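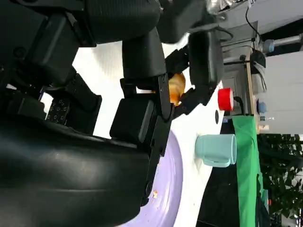
Jasito Publishes the Part of the Manual It Had Been Keeping in Renji Kuroda's Head

13 Jul 2023 – Jasito today released the setup and upkeep guide for its Tivus two-arm tabletop cell. Until now the procedure was available by asking Renji Kuroda, who was usually at lunch.

The guide covers finger alignment, wrist camera checks and cable routing. Fingertip screws are to be checked every 200 cycles and the finger plates replaced at 2,000, whether or not they look fine. They always look fine.

Each shift begins with both grippers brought low over the table and the head camera view compared with the saved one.

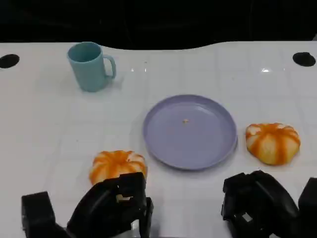 Tivus cell seen from the head camera, with mug, plate and two striped pumpkins on the table.

"People want to talk about the software," said Kuroda, who leads cell maintenance. "I would like to talk about crumbs. They get everywhere, and then somebody files a ticket about the software."

The guide accordingly gives two pages to cleaning and half a page to the software. Wiping down the table takes roughly 2 minutes and has its own checklist.

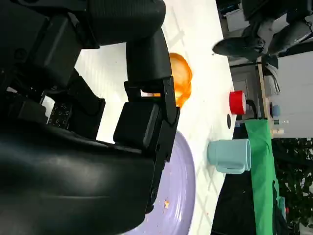 Wrist camera view, with a segmented finger and the screws at its fingertip bracket.

The guide is free to Tivus owners. A version for the Kinen single-arm cell follows in September, lunch permitting.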